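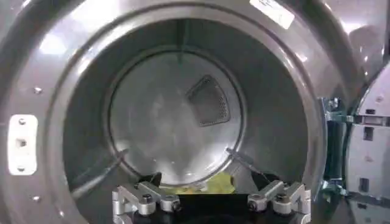

세탁기 드럼 앞의 그리퍼. 드럼 아래쪽에 노란 천이 있습니다.

장비 구매 및 예산 계획 담당자를 모집합니다
Selgate 세탁 자동화 팀 / 계약직 / Yorath 작업장 근무

모집 분야: 로봇 장비 구매, 예산 계획, 납품 일정 관리
모집 인원: 한 명
계약 기간: 2년 (연장은 계약이 끝나기 전에 서로 상의합니다)
근무 장소: Yorath 작업장, 한 달에 몇 번은 Selgate 본사
지원 마감: 5월 마지막 목요일 오후 여섯 시

저희 팀에 대하여

Selgate는 호텔, 병원, 기숙사에 세탁 설비를 공급하고 관리하는 회사입니다. 저희 팀은 그 안에서 Plitus라는 사업을 맡고 있습니다. Plitus는 로봇 팔로 세탁기와 건조기에 세탁물을 넣고 꺼내는 작업을 준비하는 사업입니다. 지금은 Yorath 작업장에서 시험을 하고 있으며, 다음 단계에서는 실제 고객의 세탁실에 설비를 놓을 계획입니다.

팀에는 기계 담당과 소프트웨어 담당이 있습니다. 구매만 맡는 사람은 아직 없습니다. 지금까지는 엔지니어가 필요한 부품을 스스로 찾고, 견적을 받고, 주문서도 썼습니다. 작은 부품을 살 때는 이 방법이 괜찮았습니다. 그러나 이번 예산은 규모가 더 크고, 품목도 많고, 납기가 긴 물건도 들어 있습니다. 작년 겨울에는 같은 케이블을 두 사람이 따로 주문한 일이 있었고, 반대로 예비 손가락 부품은 모두 상대방이 주문한 줄 알고 있었습니다. 그 결과로 시험이 삼 주 동안 멈추었습니다. 이 경험 뒤에 저희는 이 자리를 만들기로 하였습니다.

예산과 품목

이번 단계의 장비 예산은 300백만 원입니다. 로봇 팔, 그리퍼, 손목 카메라, 시험용 세탁기, 안전 울타리, 예비 부품, 설치비와 운송비가 모두 이 금액 안에 들어갑니다. 교육비와 출장비는 다른 예산에서 나갑니다.

현재 품목표에는 109개 줄이 있습니다. 그중에는 모델 번호까지 정해진 것도 있고, "적당한 브래킷"이라고만 적힌 것도 있습니다. 입사하시면 먼저 이 표를 엔지니어와 같이 읽고, 꼭 사야 하는 것, 나중에 사도 되는 것, 빌릴 수 있는 것으로 다시 나누게 됩니다. 표의 양식은 바꾸셔도 됩니다. 지금 양식은 저희도 별로 좋아하지 않습니다.

그리퍼는 Prerner에서 구매하는 방향으로 이야기하고 있습니다. 아직 계약을 하지는 않았습니다. Prerner가 제시한 납기는 주문 후 90일입니다. 이 기간에 맞추어 다른 물건의 도착 순서를 정해야 합니다. 세탁기가 너무 일찍 오면 둘 자리가 없고, 안전 울타리가 너무 늦게 오면 로봇을 켤 수 없습니다.

하시게 될 일

품목표를 정리하고, 품목마다 가격, 납기, 담당자, 승인 상태를 기록합니다.

공급사에서 견적을 받고 비교합니다. 비교할 때는 구매 가격만 보지 않고, 소모품 가격과 수리 기간, 보증 조건, 운송 중 파손에 대한 책임도 같이 확인합니다.

매달 지출 계획과 실제 지출을 비교하는 표를 만들어 본사 재무 부서에 보냅니다. 차이가 크면 이유를 짧게 적습니다. 긴 보고서는 필요하지 않습니다.

납품이 늦어질 때 엔지니어에게 먼저 알리고, 대신 할 수 있는 시험이 있는지 같이 찾습니다.

예비 부품의 양을 정합니다. 그리퍼의 손가락과 나사, 카메라 케이블처럼 자주 만지는 부품은 창고에 있어야 하고, 비싸고 잘 고장나지 않는 부품은 공급사의 재고를 이용하는 것이 좋습니다. 이 경계를 어디에 둘지는 엔지니어와 의논해서 결정합니다.

고객의 세탁실에 맞는 장비 구성을 계산합니다. 세탁실마다 기계의 종류, 문이 열리는 방향, 통로의 폭, 바닥의 상태가 다릅니다. 같은 로봇을 사도 받침대와 울타리의 비용은 달라집니다.

저희 작업을 이해하기 위해 필요한 것

구매 담당자가 로봇을 프로그래밍할 필요는 없습니다. 그러나 물건이 어디에 쓰이는지는 직접 보셔야 합니다. 위 사진을 다시 보아 주십시오. 드럼 입구는 두꺼운 회색 테두리로 둘러싸여 있고, 바닥 쪽에는 길고 좁은 리프터가 있습니다. 그리퍼의 금속 손가락은 이런 공간에서 움직여야 합니다. 손가락의 길이와 폭, 볼트 머리의 위치, 손목 카메라의 시야가 전부 구매 사양과 관계가 있습니다. 광택이 있는 면의 반사도 카메라를 고를 때 자주 나오는 이야기입니다.

그래서 첫 두 주 동안은 사무실보다 작업장에서 더 많은 시간을 보내게 됩니다. 시험을 옆에서 보시고, 엔지니어에게 질문을 많이 하시면 됩니다. 질문은 쉬운 것이라도 괜찮습니다. "이 부품은 왜 이렇게 비쌉니까?"라는 질문에 대답을 준비하다가 더 싼 부품을 찾은 적도 있습니다.

지원 자격

기계, 설비, 전자 부품 가운데 한 분야 이상에서 구매 또는 자재 관리 경험이 삼 년 이상 있는 분
견적서와 계약서를 읽고 빠진 조건을 찾을 수 있는 분
표 계산 프로그램을 매일 사용하는 데 불편이 없는 분
한국어로 업무 대화가 가능하고, 영어로 이메일을 쓸 수 있는 분

학력과 전공은 보지 않습니다. 외국 국적인 분도 국내에서 일할 수 있는 체류 자격이 있으면 지원하실 수 있습니다. 저희 팀에는 한국어를 나중에 배운 사람이 여러 명 있으며, 이 공고를 쓴 사람도 그렇습니다. 문장이 조금 어색한 것은 심사에서 문제가 되지 않습니다. 다만 숫자와 단위는 정확해야 합니다.

있으면 좋은 경험

산업용 로봇 또는 협동 로봇의 도입에 참여한 경험
상업용 세탁 설비에 대한 지식
수입 통관과 운송 보험을 처리한 경험
임대와 구매의 비용을 비교해 본 경험

근무 조건

근무 시간은 월요일부터 금요일까지, 오전 아홉 시부터 오후 여섯 시까지입니다. 점심시간은 한 시간입니다. 장비가 들어오는 날에는 아침 일찍 나와야 할 수 있고, 그 시간만큼 다른 날 일찍 퇴근합니다.

급여는 경력을 보고 면접 뒤에 정합니다. 4대 보험, 연차 휴가, 퇴직금은 법에 따릅니다. 작업장에서 신는 안전화는 회사에서 지급하므로 지원서에 발 크기를 적지 않으셔도 됩니다. 입사할 때 여쭈어보겠습니다.

첫 세 달은 수습 기간이며, 급여는 같습니다. 작업장에 들어가기 전에 안전 교육을 받아야 합니다. 로봇이 켜져 있을 때는 구매 담당자도 울타리 안에 들어갈 수 없습니다.

제출 서류

1. 이력서 (자유 양식)
2. 경력 설명서. 두 쪽을 넘지 않게 써 주십시오. 직접 구매한 장비 하나를 골라서, 처음 예산과 마지막 지출이 어떻게 달랐는지 설명해 주십시오. 이전 회사의 비밀에 해당하는 금액은 비율로 바꾸어 쓰셔도 됩니다.
3. 입사 가능한 시기

사진, 가족 관계, 주민등록번호는 쓰지 말아 주십시오. 이미 쓰신 경우에는 저희가 지우고 심사합니다.

전형 절차

서류 심사 다음에 전화 면담이 있고, 그다음에 Yorath 작업장에서 대면 면접을 합니다. 대면 면접에서는 짧은 과제가 있습니다. 품목표의 일부와 견적서 두 장을 드리고, 어느 쪽을 먼저 주문할지, 공급사에 무엇을 더 물어볼지 말씀해 주시면 됩니다. 정해진 답은 없고 계산기를 사용하셔도 됩니다. 면접 후에는 원하시는 분에게 작업장을 안내합니다.

서류 결과는 합격과 불합격 모두 이메일로 알려 드립니다. 면접에 오시는 분에게는 교통비를 드립니다. 영수증을 가져오십시오.

지원 방법

Selgate 채용 페이지에서 "Plitus 장비 구매"를 선택하시고 서류를 PDF 파일로 올려 주십시오. 파일 이름에는 지원 분야와 본인의 이름을 넣어 주십시오. 우편 접수는 받지 않습니다.

공고에 대한 질문은 채용 페이지의 문의란에 남겨 주시면 평일 이틀 안에 답을 드립니다. 품목표의 내용과 Prerner의 견적 금액은 입사 전에 공개할 수 없으니 이 점은 이해를 부탁드립니다. 적합한 분이 일찍 정해지더라도 마감 시간까지 들어온 서류는 모두 읽겠습니다.

Selgate 세탁 자동화 팀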